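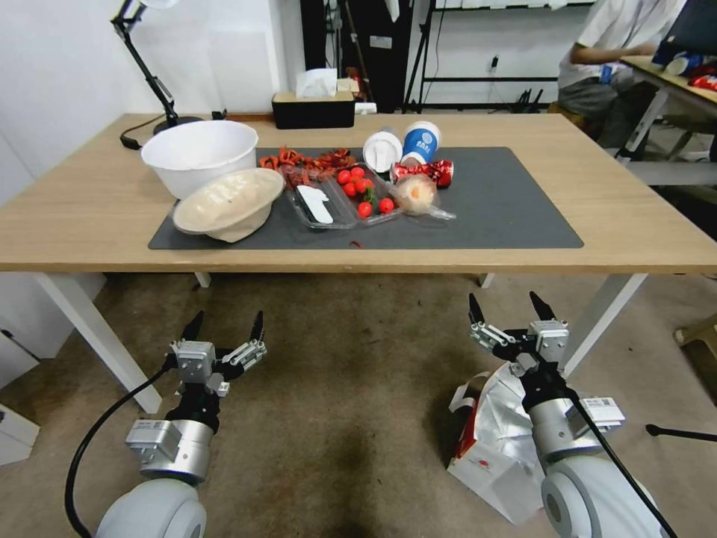 Leidy Taipe wrote:
> 124 demos for clearing one table sounds thin. Does the policy know trash from lunch, or is it just fond of red things?

Fond of red things, a little. We trained on 124, then on 285, and the larger set mostly cured it of hoarding chilies. Bags are still the weak spot — the wrist camera sees foil and loses its nerve.
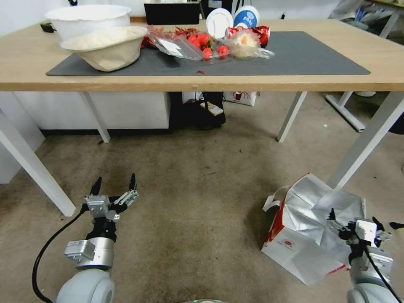 Right gripper against the paper bag, tomatoes still on the table.

Logs go up in March. Johanna wants 800 demos. Johanna isn't doing the demos.

Andri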